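Section 4: Running Your First Cloth Fold

I've set up the Dafis folding kit on a few benches now, and the cloth is where I always start. A microfiber cloth is light, it's forgiving, and if you drop it you've lost nothing!

1. Clear the table and put down one cloth.
2. Fold it over once by hand, so the gripper has a thick edge to go for.
3. Open Prodon on the laptop, pick Soft Items, and set the speed to 12.

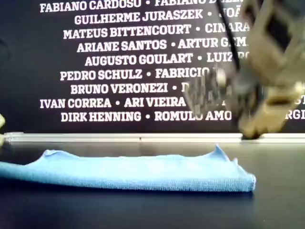
4. Press Home and let the arm finish its move before you touch anything. I like to keep a hand near the stop button for this bit — old habit.
5. Press Teach, then guide the fingers toward the cloth with them wide open.

Note: Set the grip force to 4 for thin cloths. I know the slider goes up to 100, but please don't (Mali Pumphrey tried it on a dish towel and we still hear about it).

CAUTION: Keep your own fingers out from between the gripper fingers whenever the power light is on, even if the arm looks parked. 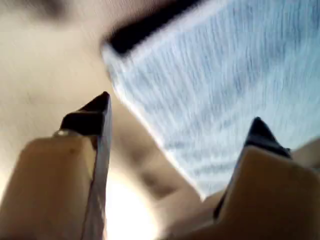 Dafis Set-Up Guide | Page 12

6. Save the grasp point, give it a name you'll remember, and press Run.
7. If the fingers close on nothing, lower the grasp point one notch and run it again. Mine usually needs two or three tries.
8. When you're done, send the arm home and check the cloth for snags.
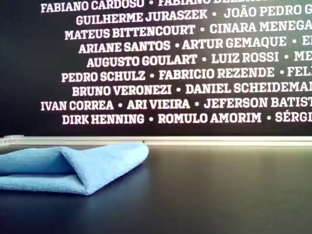
Fig. 3. Folded cloth on the tabletop.

If you get error 1368, restart Prodon and go back to step 4.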